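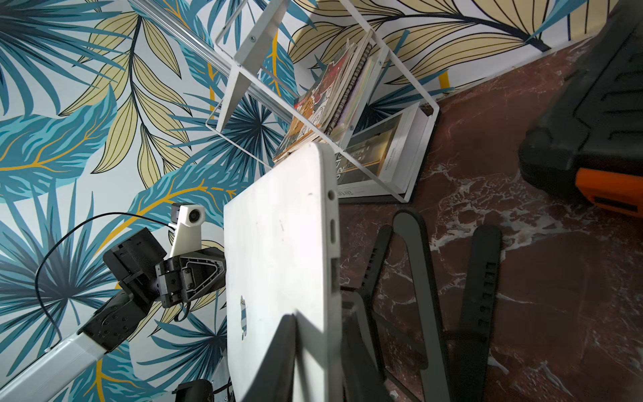 Keeping Old Laptops Going: What We Learned in Dornberg

4 min read

When our tutor asked each group to pick a question about everyday waste, we spent most of the first session arguing, very happily, about kettles. In the end we settled on laptops, partly as all of us on the course own one and partly as one of us had just paid far too much for a new battery. The question we wrote on the board was a simple one: why do people in our town stop using a laptop, and what would make them keep it longer?

How we went about it

We put together a short questionnaire and left it at the Holloway library, in the college canteen and on the counter at Gonance, the repair shop behind the bus station. The shop was very patient with us -- we must have been in every other afternoon in October asking if the box was full yet. We handed out 1000 slips and got 408 back, which pleased us enormously, although a few had shopping lists written on them and one had a rather good drawing of a heron.

We also held longer conversations with people who were willing to sit down with us over a cup of tea. These were the best part of the project by a long way, and if we did it again we would do more of them and print fewer slips.

What people told us

The most common complaint was the battery. People described a machine that was perfectly fine on the desk and useless on the train, and many had put up with this for years before giving in. Slowness came next, and after that a mixed bag of cracked hinges, sticky keys and sockets that only worked if you held the plug at an angle.

Hardly anyone mentioned looks. We had expected scratches and scuffs to matter more, especially to students, but people seemed rather fond of a worn lid. One lady told us she could tell hers apart from her sister's by the marks on it and would be sorry to lose them.

Money came up in nearly every conversation. Gonance charges 80 pounds for a typical battery change, and several people said they would pay that gladly if they could be sure of another 3 years from the machine. It was the not knowing that put them off. Others had no idea the shop did laptops at all, as the sign outside only talks about phones.

A small trial

For the last part of the work we ran a drop-in table at the Norik community hall, where people could bring a laptop and have us talk them through clearing out old files and checking the health of the battery. We did no repairs ourselves, and anything that needed a screwdriver we passed on to the shop. It was a busy, cheerful afternoon and we ran out of biscuits very early on.

What we would change

Our slips asked how old the laptop was but forgot to ask whether it had been bought new, so the answers on age are muddled and we have left them out of this report. We also wish we had spoken to more people over seventy, who came along to the hall in good numbers but rarely filled in the questionnaire. The library has kindly offered us the same spot next term, and a new set of slips is already half written.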